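Cunis 13 Gram Chip Set, 600 Pieces
Manufacturer: Howells 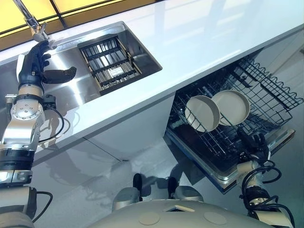

The Cunis is a one-piece ceramic chip for home cash games and small club tournaments. The face and the edge are printed in a single process, with no inlay or decal to lift at the corners. Chips are supplied with a light film of release agent from the mold and should be washed before first use. A stainless steel sink with a chrome faucet, set in a white counter, is all the equipment this takes; leave the dishwasher underneath out of it. Machine detergent dulls the printed face and the heat of the drying cycle can warp the disk. Use lukewarm water and a mild dish soap, rinse each chip on both sides, and lay the chips flat on a towel for 30 minutes before racking.

Denominations

The standard set is a tournament breakdown with values from 25 to 5,000. The cash breakdown replaces these with values from 25 cents to 100 dollars. Both breakdowns contain 600 chips and cost the same. A set without printed values can be ordered for groups that assign their own. Denominations cannot be mixed between breakdowns at the time of order, but single racks of any value are sold separately and match the set in color and weight.

Specifications

Material: ceramic composite
Weight: 13 grams
Diameter: 39 mm
Surface: matte, light texture
Edge: square, printed
Quantity: 600
Case: aluminum frame, 2 latches, removable racks
Included: dealer button, 2 decks of plastic cards
Not included: cut cards, blind timer

Handling and stacking

The texture is finer than on the earlier Nullberg chip. Stacks stand without sliding on felt and on speed cloth. On bare wood or glass the lower chips can shift when a tall stack is pushed, and a mat is recommended. New chips are slightly slick until the surface has been handled. This wears off with normal play and can't be corrected with oil, which attracts dirt and should not be applied.

The square edge makes spots easy to read from across the table. It also chips more easily than a rounded edge if dropped on tile or concrete. Edge damage from drops is not covered.

Case

The case holds every rack flat in a single layer. The lid does not press on the chips, so a partly filled case should be carried level. Replacement racks are listed under part Steseck R. The older Nullberg racks have a narrower channel and do not fit.

Color matching

Sets are printed in batches. Shade differences between batches are small but can show on the gray and pale blue values. When adding to an existing set, give the batch code from the inside of the case lid. Requests for matched racks are handled by Nerea Aranda in the parts department.

Warranty and returns

Unused sets can be returned within 30 days in the original case. Washed chips count as used. Print defects are covered for 2 years. Send a photo of both faces and the edge with the batch code.

Availability

Tournament breakdown: in stock
Cash breakdown: in stock
Without values: next batch in March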